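Foro de Servicios de Comedor y Oficio
Sección: Procedimientos de recogida de mesa
Tema: Orden de retirada en mesas con bandeja redonda

Telma Iturra
Coordinación de sala
Martes, 9:40

Estimados compañeros:

Someto a su consideración el borrador del apartado 3 del manual de recogida del comedor Grilari, relativo a las mesas en las que se sirve sobre bandeja redonda negra. La propuesta dispone que la vajilla permanezca en la bandeja hasta que se haya despejado el resto de la mesa, y que el escurridor gris se sitúe siempre a la derecha. El recipiente transparente queda a la izquierda, destinado a las servilletas usadas. 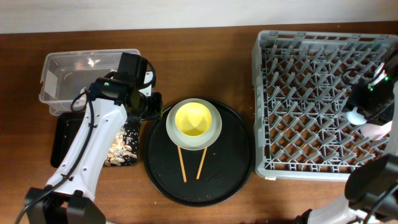
Disposición de la mesa: recipiente transparente, bandeja redonda y escurridor.

Ruego que las observaciones se remitan por este mismo hilo antes de que el texto pase a Lauritsen para su maquetación.

Periklis Moschos
Oficio y lavado
Martes, 10:15

Agradezco el borrador. Manifiesto, no obstante, mi desacuerdo con el punto relativo a los palillos. El texto indica que se retiren al final, junto con el cuenco. Al levantar el plato, los palillos ruedan por la bandeja y terminan en el suelo con demasiada frecuencia. En el turno de noche se retiran en primer lugar y solicito que así conste.

Asimismo, la bandeja rectangular debería vaciarse de migas antes de acercarla al escurridor. El borrador no la menciona.

Gerasimos Kokkinos
Turno de mañana
Martes, 10:52

Discrepo de lo anterior en cuanto a los palillos. Si se recogen primero, hay que dejarlos en algún sitio, y suelen acabar sueltos entre los platos. Prefiero la redacción original.

En lo que sí coincido es en la bandeja rectangular. En cuanto a las servilletas, el borrador es correcto: deben retirarse antes de tocar el cuenco y depositarse todas en el recipiente transparente.
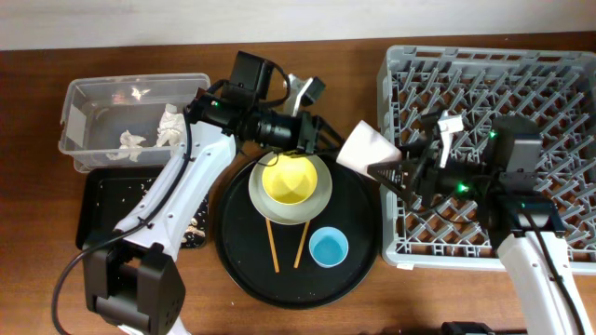 Servilletas en el recipiente; cuenco, palillos y taza todavía en la bandeja redonda.

Lambros Raptis
Compras y almacén
Martes, 12:05

Una precisión de carácter material. El contrato con Tuvotham cubre 4.000 servilletas de papel por entrega y no contempla reposición de recipientes. Si el recipiente transparente se va a destinar a residuos, deberá quedar excluido de forma expresa del uso alimentario. El borrador guarda silencio al respecto.

Telma Iturra
Coordinación de sala
Martes, 12:31

Tomo nota. Se incorporará una etiqueta de uso exclusivo y un párrafo sobre la bandeja rectangular. La cuestión de los palillos queda abierta.

Touran Mohammadi
Calidad e higiene
Martes, 16:20

Desearía añadir el caso de los envoltorios, que el apartado 3 no recoge. Es habitual que el comensal deje en el plato la servilleta arrugada y el envoltorio del aperitivo. Ambos residuos siguen vías distintas y no deben levantarse en un solo gesto, por más que ello ahorre tiempo.
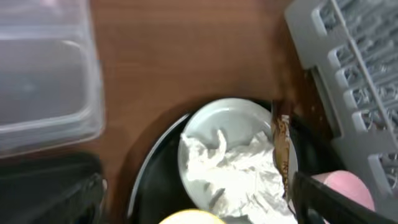
Servilleta arrugada y envoltorio marrón sobre un plato blanco.

Propongo el siguiente texto: «El envoltorio se retirará en primer lugar y por separado; a continuación, la servilleta. El plato no se trasladará al escurridor mientras contenga residuo alguno».

Periklis Moschos
Oficio y lavado
Martes, 16:44

Conforme con el texto de la señora Mohammadi. Mantengo mi objeción sobre los palillos y pido que se pruebe durante 8 turnos en Grotomo antes de aprobar la redacción definitiva.

Gerasimos Kokkinos
Turno de mañana
Martes, 17:10

Acepto la prueba, siempre que se anote también dónde se dejan los palillos una vez retirados.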